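15 August 2019 - bench notes, Bumico workstation build

Back on the Dell today. I wanted the parts tray settled before anyone starts timing anything, so most of the morning went on layout and not much on assembly. Noémie Masson wants all the parts standing up where you can get at them from above, and I've come round to her side after a lot of grumbling.
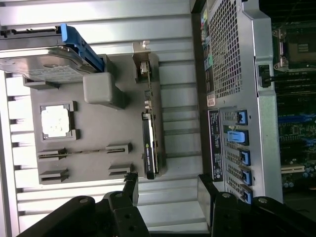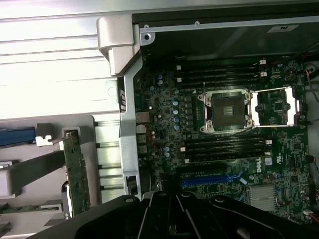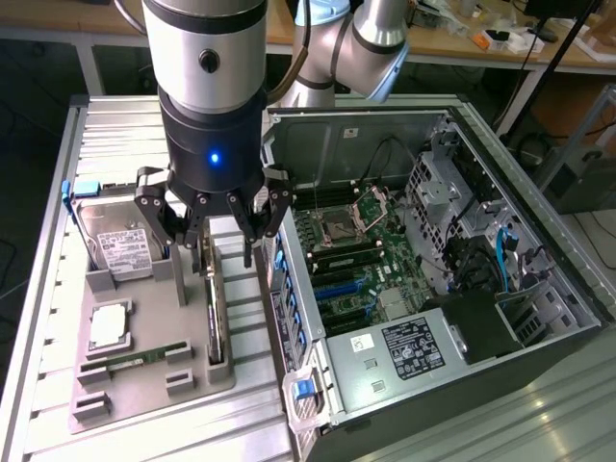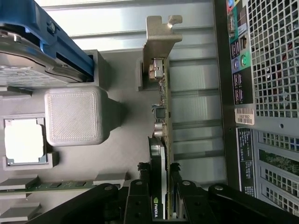 OK, the drive. It goes in with the blue caddy on and I'm happy with that end of the plate, no changes. The graphics card is the one I keep fussing over. Standing on edge it is lovely to pick up, but the slot holder is a touch tight on my print (I ran the slot through the Jarkuvau slicer on the old profile, my own fault!) and you feel it drag on the way out. I'll open the slot up a hair and reprint it tonight.

Memory holders: fine as they are. I'd like a little chamfer on the top of each slot so a module finds its own way in when you put it back. Raíssa Bittencourt says leave it alone until the order is fixed, and she's probably right - I do tend to file first and ask later.

Order I'm going with for now: processor, then memory, then card, drive last. The card gets in the way of everything once it's seated, so it goes as late as I can stand. Remember to open both latches on a memory slot before trying it, I've been caught by that more than once.

Tray number 11 is the one to use. Number 50 has a warp along one long side and rocks on the slats, so I wrote WARPED on the underside and put it on the Bratedo shelf. Please don't bring it back!

Still to do:
reprint the card holder
chamfer test on one spare memory holder only
ask Noémie if she wants the processor seat any deeper
look for the spare socket cover, last seen in the drawer with the Mfinanga screws

Raíssa has the bench after lunch, so I'm leaving the tray where it is and taking my coffee cup with me.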